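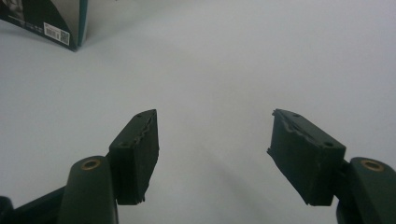

*2 min read*

## When do worn finger pads have to come off? Is there an actual rule?

**gripdesk49** - posted 23/02/2025

Need a sanity check on pad wear. We run hand-held grippers, two fingers, dark rubbery pads on rounded arms with the brass inserts. Inner edges are getting ragged on both sides, left one worst down by the bottom corner. Top faces still look ok to me.

Our house sheet (copied from the Negussie project years ago) says "replace when damaged". That's it. No size, no photo, nothing. One shift swaps pads at the first nick and the other runs them till they fall apart. Then the grips don't match between stations and I get the emails.

What do you all use as a cutoff? And do you change one pad or both? Also is there a published standard I can point to, or is everybody making up there own?

Parts are Driltik pattern, if that matters. Shop work only, no food, nothing medical.

---

**pindik_floor**

No standard I know of gives you a number for pad wear. The general robot safety ones want you to keep the gripper in good shape and write down how you do it. The how is on you. So yes, everyone makes up their own, but it has to be written and people have to follow it.

Ours, more or less word for word:

- Look at the pads before every session. Both inner edges, top to bottom, good light.
- Any loose piece that moves when you push it with a fingernail - pad comes off.
- Damage deeper than 2 mm from the edge - pad comes off.
- Rough edge but nothing loose and under 2 mm - write it in the log, keep going, check again after 40 cycles.
- Always change both pads. Same batch if you can.
- Look at the inserts while you're in there. If one turns in the plastic, the whole finger goes in the bin.
- After a swap, close on a gauge block and log the opening before anyone uses it.

The both-pads thing matters more than the cutoff IMO. New pad on one side and old on the other and your center shifts. We chased that for weeks at Pindik before someone measured it.

From what you describe, bumpy edge and fraying at a corner, I'd tag it out now and sort out the paperwork after. Crumbs end up on the table and then stuck to whatever you pick up next.

---

**tr_131**

just trim the edge with a razor blade and keep going, did it for years. never had a problem

---

**flirnton_maint**

Please don't trim them. You change the contact face and now the pad doesn't match the drawing, so any check you did before is worthless. If your sheet says "no field modification" (most do, read the back page) you've also broken your own rule in writing.

Agree with the list above, two things to add.

Put photos in the sheet. One good pad, one "log it" pad, one "pull it" pad, all from the same angle. Words like damaged or worn get read five diffrent ways. We did this at Flirnton in May and the arguments mostly stopped.

Second, say who decides. Ours is whoever is holding the tool. They can pull it without asking and nobody puts it back except the lead. Needs a tag and a spot to hang it, otherwise it wanders back onto the bench.

2 mm sounds fine for shop parts. If you pick up anything thin I'd go tighter - test it on your own stuff first.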